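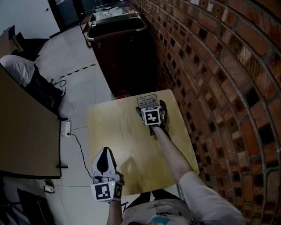 Page 6 of 46

Muster Community Help > Robots and automation > Rules and good practice

House rules for recording with hand-held grippers — what do you put on the sheet?

Jarlath Hayes
Posted January 27, 2022
158 views

Hello all! I've been handed a lovely job. We run table-top recordings with a pair of hand-held grippers at our place in Prakeck, and so far the rules for doing it have lived in people's heads. I've been asked to write them down on one side of A4, in words that a person on their first day can follow.

I've read plenty on safety for robot arms, and most of it talks about guarding, stop buttons and keeping people out of the space. With us the person IS in the space, holding the tools, and no arm moves at all until much later, when the recordings get used somewhere else. So I don't know how much of the arm advice carries over. My draft has:

Sleeves up past the wrist
Both marker cubes clean and facing out
Table cleared of anything that isn't in the task
Say the task name before you start
Stop if somebody walks up to the table

What would you add? And do you treat a bad recording as something to delete, or something to keep and label? We've had some cheerful arguments over that one. I'd also like to know how others handle bystanders, as our room is shared and people have every right to be in it.

Domingo Aravena
Accepted by poster

What a good thing to be writing! I did ours in September and I'm still fiddling with it, so take this as one shop's way of working.

First, split your sheet in two. Safety for the person goes at the top and quality of the recording goes underneath, because new people will read five lines properly and skim the rest. Your draft mixes them. "Sleeves up" is about the cubes being seen, "stop if somebody walks up" is about people, and they deserve different weight.

On the arm rules: check with whoever signs off safety where you are, but the way we look at it, you've got a hand tool and a person who is concentrating very hard on a small patch of table. Borrow from ordinary workshop practice. Clear floor, good light, breaks, and somebody else in the building who knows you're working. Breaks matter more than you'd think — wrists get tired before the head notices. We swap after 46 minutes, an odd number that came from the length of our old booking slots, and it stuck.

Next, the gripper check. We do it at the start of each session and again after a break. Open and close each one fully, look at the pads, give the cube a gentle wiggle. If it wiggles back, that gripper is out until it has been fixed and calibrated again. No tape, no "it'll do for this one". A shifted cube gives you recordings that look perfectly fine and are wrong all the way through, and you can lose a whole day's work to it.

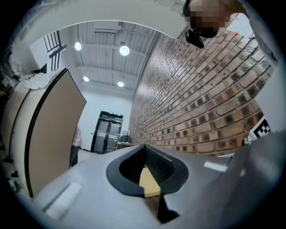 Opening and pad of a hand-held gripper, with the glass doors in the distance.

Put the pads on your sheet by name, too. Ours said "inspect gripper" for months and everybody inspected the outside. Now it says "look INTO the opening, check the pad is seated and has nothing stuck to it", and we've had far fewer odd grasps. The same goes for the marker patterns: "wipe the cube faces with a dry cloth" works, "ensure markers are clean" gets ignored.

Bystanders. A camera down on a gripper points all over the place, and with a wide lens it takes in the walls, the ceiling, the far end of the room and anybody in it. So our rule is that you tell everyone in the room before you start, and not only the people near the table. We blur faces before a recording leaves our own storage, and the sheet names the person who checks it has been done. Have a way for somebody to say "please don't use that one" afterwards, without needing a reason. I'd get your data protection person to read that part before you print it.

Bad recordings: keep and label, every time! We use Ekpo for the labels, though a plain spreadsheet would do nicely. Three labels are plenty — good, fumbled, faulty. Fumbled means the person dropped it or had a second go. Faulty means the kit was wrong. Those two get mixed up constantly, so give an example of each on the sheet. The only thing we delete is a recording somebody has asked us to remove.

Last one. Give the sheet a version number and write it in the log for each session. When you find a rule was silly (you will) you can go back and see which recordings were made under it. Ours is on version six.

mevari_bench

Agree with keep and label. I'd put the stop word on there as well. We say "hold", anyone can say it, and the person with the grippers sets them down first and asks why second.

Don't make it longer than one page or it goes in a drawer.

Mevari kit owners, look at post 801 on this board for the cube wiping thing, some cleaners take the black off the print.

Jarlath Hayes
Reply to Domingo Aravena

This is brilliant, thank you both. The split is going in straight away, and "look INTO the opening" is pinched word for word.
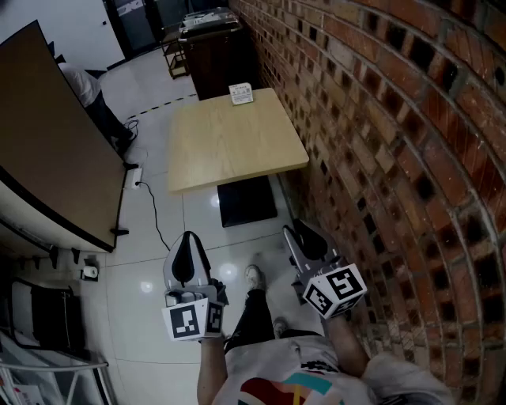
Floor checks were missing from my draft completely, and I feel a bit daft, as I'd spent an hour on how to wipe a cube. The new top half starts at the feet: shoes tied, chairs pushed in, then leads. With a gripper in each hand you can't grab the edge of the table if you trip, and you're looking at your work, so a black power lead coming across the tiles from a white power strip is just the sort of thing a foot finds. I've written "leads go along the wall or under a cover, and the walkway gets looked at before you pick up the grippers". Shiny tiles get a line of their own: mop up spills at once, and wait until the floor is dry before anyone carries on.

I've also moved "table cleared" so it comes before the gripper check, and changed it to say what may stay. Labels and little cards on the tabletop were causing a muddle, with one person taking them away and the next putting them back. The rule is now that they either stay put for the whole session or come off before it, and the log says which.

One more for Domingo if you're still about — who does the second gripper check, the same person or the one swapping in?

Domingo Aravena

The one swapping in, with the other person watching. Fresh eyes, and they're the one about to use it. Post your sheet when it's printed, I'd love to steal some of it back!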